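Sheet metal

Sheet metal is metal that has been rolled or hammered into thin, flat pieces, ready to be cut and bent into almost anything. Car doors, cake tins, filing cabinets, church roofs, kitchen sinks – few materials turn up in so many places, and few are so rewarding to look at closely.

For centuries every sheet was beaten out by hand. Rolling mills changed that, squeezing hot metal between heavy rollers until it came out smooth and even. At the old Dumdale works, which employed more than 400 people at its height, the rollers could be heard across the valley from 4 in the morning.

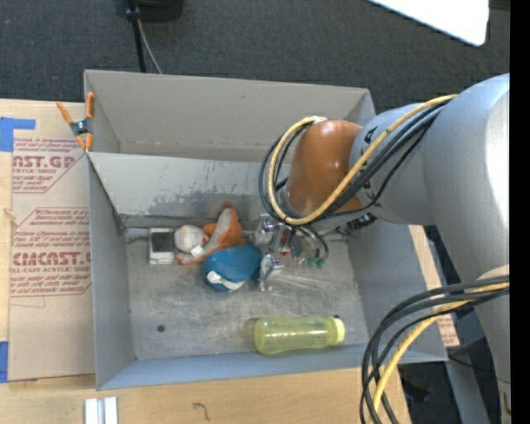
Steel is the most common choice, followed by aluminium, copper, brass and zinc. Thickness is often given as a gauge, and the system is wonderfully back to front: the higher the number, the thinner the sheet. Gauges also differ between steel and aluminium, so many workshops now prefer plain millimetres.

A flat sheet is floppy, but a single fold makes it remarkably stiff. Makers use this all the time, turning over rims, pressing in ribs and joining panels with folded seams. Leif Egilsson's handbook for the Tanner workshop lists dozens of such folds, and Theresia Gasser later added several from Alpine roofing, including a lovely double seam that lets a roof grow and shrink with the weather.

Surfaces tell their own story. Zinc dulls to a soft grey, copper goes brown and then green, and brushed steel has a fine grain that runs all one way.

See also: Tinsmith; Rolling mill; Metal roofing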